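Search tickets, articles, people
Go

Flodlow Support Desk
Ticket: Recipe export drops the last ingredients when printing to card size
Opened by: Annick Caron
Opened: 27 March 2023
Status: Resolved
Assigned to: Keegan Nguyen

I use the recipe module to print cards for a cooking class. Since the last update, any recipe with a long ingredient list loses the bottom lines when I pick the small card layout. The full page layout prints fine. On screen the recipe is complete in both layouts, so I only found out when a student asked how much salt went into the soup.

What I've tried so far:

Restarted the program. No change.
Printed from the laptop in the office instead of the kitchen one. Same result.
Exported to PDF first and opened the PDF. The lines are missing there too, so I don't think it is the printer.
Took the photo out of the recipe. All the ingredients came back.

The last one is what made me write in. With a photo attached, the small card cuts the list after 8 lines. Without it the whole list is there. I tried a smaller copy of the same photo and it still cut the list. Vegetables and two stacked boxes on the white table: 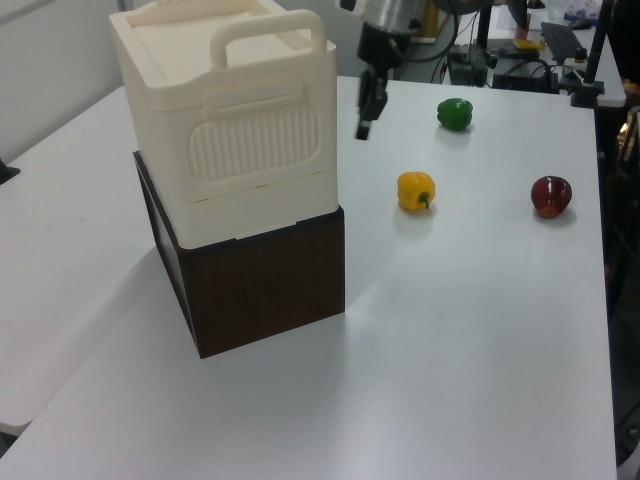

Keegan Nguyen
Thanks for the detail, the PDF test saves us a step. The small card layout sets aside a fixed block for the photo and gives the ingredients whatever is left. Before the update the list would run over to a second card. Can you open Layout, then Card Options, and tell me if "Continue on next card" is checked? Please also send the number next to "Photo height".

Annick Caron
It is checked, but grayed out. I can't change it. Photo height says 200. I never set that, and the box won't take a lower number. If I type 30 it goes back as soon as I click somewhere else.

Keegan Nguyen
OK, that matches what I get with your settings file. The update reads old card templates wrong and locks both fields. Templates made after the update are not affected. Could you do the following:

1. Close any open recipes.
2. Go to Layout, then Templates, and duplicate the small card template.
3. In the copy, click Reset Fields. Leave the original alone for now.
4. Set the copy as the default and print the soup recipe again.

Annick Caron
Did that. The soup now prints on 2 cards with every ingredient and the photo on the first one. The checkbox works again. My margins were lost in the reset, but I had them written down and put them back in.

One more question. Do I need to do this for every recipe, or only once?

Keegan Nguyen
Only once per template. Recipes pick up the default the next time you open them. If you assigned a template to a recipe by hand, that one has to be switched over by hand under Recipe, Properties. I've added the margin loss to the bug report so the fix keeps them.

Annick Caron
Found a few of those and switched them. You can close this.

Status changed to Resolved by Keegan Nguyen

Related tickets
Card template margins reset after update
Photo height field will not save
Shopping list prints in the wrong order
Cannot import recipes from a spreadsheet
Fractions show as question marks in PDF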